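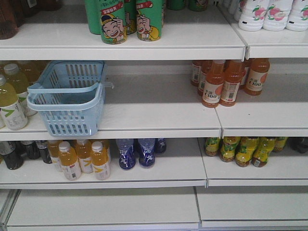 図4 固定視点から見た飲料棚（Grendska環境）。2段目左側に水色の買い物かごが置かれている。

4.2 視点ごとの信頼度推定

提案手法Gridusenは、固定カメラ一台と左右の手首カメラ二台から得た特徴量を、視点ごとの信頼度で重み付けして統合する。三視点の特徴量を単純に連結する方式（以下、連結方式）は実装が数行で済み、査読者にも説明しやすく、我々も当初はこれで論文が書けると考えていた。考えが変わったのは、学習済み方策がどの視点を見て動作を決めているかを可視化した晩のことである。把持の直前まで、注意の大半は固定視点に貼り付いていた。手首カメラ二台は、計算資源を消費する以外の仕事をほとんどしていなかったことになる。

固定視点が好まれる事情は理解できる。図4では棚の前縁がほぼ水平に走り、商品は口を上に向けて立ち、ラベルの「C100」まで読める。視覚基盤モデルの事前学習データに近い、行儀のよい構図である。しかし同じ図でも、上段の奥にある容器の一部は上端で見切れ、緑の缶は互いに重なり合っている。腕が棚に入れば遮蔽はさらに増え、固定視点の優等生ぶりは肝心な場面で当てにならない。

そこで各視点vについて、特徴量マップから信頼度w_vを出力する小さな推定器を設けた。推定器は二層の畳み込みと大域平均プーリングからなり、新規性を主張できる部分は一つもない。教師信号には、その視点だけを入力とした補助方策の動作予測誤差を用いる。誤差が小さい視点ほど高い信頼度を与えるという、人事評価に似た仕組みである。人事評価と同様、短期の成績だけで決めると偏るため、時間方向の移動平均を併用した。平均の窓は長すぎると把持の瞬間に間に合わず、短すぎると重みが毎ステップ入れ替わって腕が震える。最終的な窓長は検証用データで決めた。 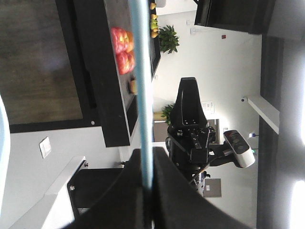
手首視点の扱いで最も議論になったのは、入力画像を重力方向に合わせて回転させるべきかどうかである。共著者のうちUrquhartは補正派、Luoは放任派で、決着は実験に委ねられた。補正には手首姿勢の正確な推定が要り、その誤差は画像の四隅に無意味な余白を生む。また、部屋が九十度寝ている視点でも、赤と橙のピーマンはやはりピーマンに見えるし、隣に並んだもう一方の腕のグリッパも形状は明瞭である。我々が恐れていたほど、特徴抽出器は横倒しの世界に動揺しなかった。むしろ問題になったのは、視野を左右に二分する水色の棒のような、グリッパから伸びて画面を縦断する細い構造であった。パッチ分割を行う符号化器では、この種の構造が一列分のトークンをまとめて汚染し、しかもフレーム間でほとんど動かないため、方策はそれを背景の一部として律儀に記憶してしまう。

対策として、手首座標系で静止している画素を検出し、対応するトークンに学習可能な減衰係数を掛けた。完全に消去しない点が重要である。初期の実装では静止画素を全て消去したところ、自分の指先まで消去され、腕は何も見えない空間で自信に満ちた把持動作を繰り返した。Chisholmの実験ノートには、この日の欄に「堂々としていた」とだけある。減衰係数は視点別に学習し、左右の手首で共有しない。共有した版も試したが、係数は左右の中間の値に落ち着き、どちらの手首にも適さなかった。

静止画素の検出には、連続するフレーム間の輝度差を手首の移動量で正規化した値を用いる。手首が止まっている間は世界のすべてが静止画素になるため、移動量が閾値を下回る区間では検出を更新しない。当然の処理に思えるが、第一版にこの条件はなかった。

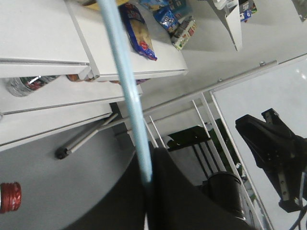
4.3 実機評価
条件：実演130件で学習、各方式80試行

学習には、Cladton形式で記録した双腕遠隔操作の実演130件を用いた。操作はSwansonとGuthrieが分担した。二人の操作の癖は大きく異なり、前者は棚への接近が直線的で、後者は大きな弧を描く。方策がどちらの流儀を受け継いだかを調べる予定であったが、結果は両者を足して割ったような、誰の指導も受けていないかに見える軌道であった。

評価課題は、指定された商品を棚から取り出し、所定の位置に置く一連の動作である。途中で商品が倒れた場合は、最終的に所定の位置に届いても失敗とした。この基準は提案手法にも不利に働くが、倒した商品を拾って成功に数える誘惑は、経験上、締切が近いほど強くなる。

連結方式の成功は80試行中35試行にとどまった。失敗の多くは接近の終盤に集中し、固定視点から対象が隠れた後も、最後に見えた位置へ手を伸ばし続けるものであった。提案手法は同じ80試行で連結方式を上回り、終盤の失敗も減ったが、代わりに別の失敗が目立つようになった。信頼度が左右の手首の間で拮抗すると、方策が決断を先送りにし、棚の手前で停止するのである。最長の停止は740ステップに及び、試行打ち切りの判定がなければ記録はさらに伸びたと思われる。

手首視点が傾いた状態での頑健性については、傾斜角ごとに結果を分けて確認した。図4のような正立した構図から最も遠い、棚も床も急角度で横切る視点でも、信頼度は一律には下がらなかった。値を左右したのは傾きよりも、グリッパの指が視野をどれだけ占めるかである。指が画面の下部を広く覆う視点では、対象が指の陰に入った時点で信頼度が落ち、反対側の手首へ重みが移る。この切り替えは設計時に期待した挙動に近い。

なお、静止画素の減衰だけを連結方式に加えた条件では、改善はごくわずかであった。固定視点に注意が偏ったままでは、手首視点をいくら掃除しても見に来る者がいない。逆に信頼度推定だけを導入した条件では、手首視点の重みは増えたものの、汚染されたトークンも同時に重用された。両者を併用した場合にのみ、把持直前の動作予測誤差が安定して低下した。補助損失の係数への感度はGouveiaの設定に従って調べ、結果を付録Cに示す。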